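2018-01-01

New year, same white table. Up at 7, coffee, no breakfast, straight into the play kitchen stuff. Kenta Kawaguchi wants the whole set sorted before it goes over to Brerndale and I said yes to that back in August like an idiot.

Wiped everything down first. Then dishes out, food out, nothing in boxes yet. Big lavender plate at the top, the oval green strainer on the left, green bowl, blue bowl. Strawberry on its own, orange slice and banana over by the plate.
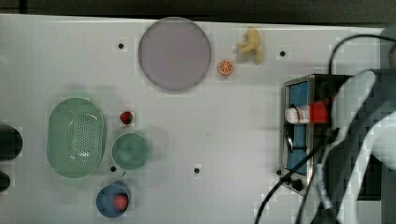
Still can't decide if the set should go out with both bowls. The green one is nearly the same color as the strainer, kids mix them up and then there's a fight. Kenta says leave it. Druleo's list says 100 pieces and I get 98, so two are under somebodys couch and will stay there. Not ordering more.

Phone rang in the middle of it - Mom, happy new year, did I eat. Told her I was looking at a banana. She didn't laugh.

Where was I. Labels. Uvel sent the small ones agian, they curl on anything round. Will try tape.
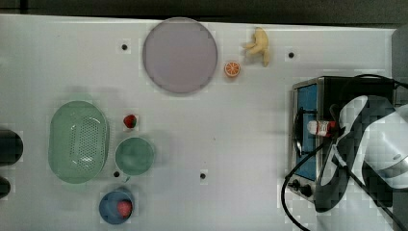
Love that orange slice, the little lines on it. The banana is my other favorite, with the peel coming open. The old set had a plain one and no one ever picked it up.

Lunch was toast at 4. Need bags, need a marker that works, need to call Amano about the shelf and ask if the deep one is still going. If it is, strainer goes on the bottom with the bowls and the plate stands up behind. Kenta coming by tomorrow to help carry. Feet hurt. Bed.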